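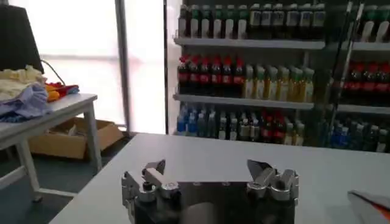 How to pick gears for your first track night

Most advice on this comes from people selling chainrings. I ride Tuesday league at Hultitton, and I'd ignore nearly all of it.

1. Write down what you have. Count teeth on the chainring and the cog, then divide. The size stamped on used parts can be wrong.

2. Start small. The Grirano chart puts new riders on a gear of almost 118 inches. Good luck getting that moving from a standing start.
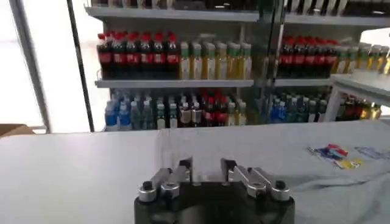
Drop well below that and spin. If you're bouncing on the saddle, go up one tooth in front and leave the cog alone.

3. Ride 40 laps on it before you judge. One fast effort with fresh legs tells you very little.

4. Change one thing at a time. I swapped cog, tires and bars together in January and learned nothing.

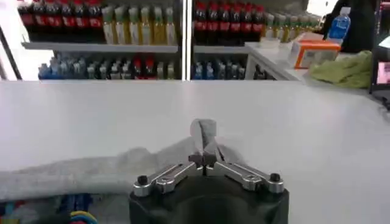 Recheck chain tension after every swap, and tighten the lockring too. The Rundell tool does the job, but so does any cheap one that fits.

5. Keep notes in pencil. Mine say "too big" on 4 pages running.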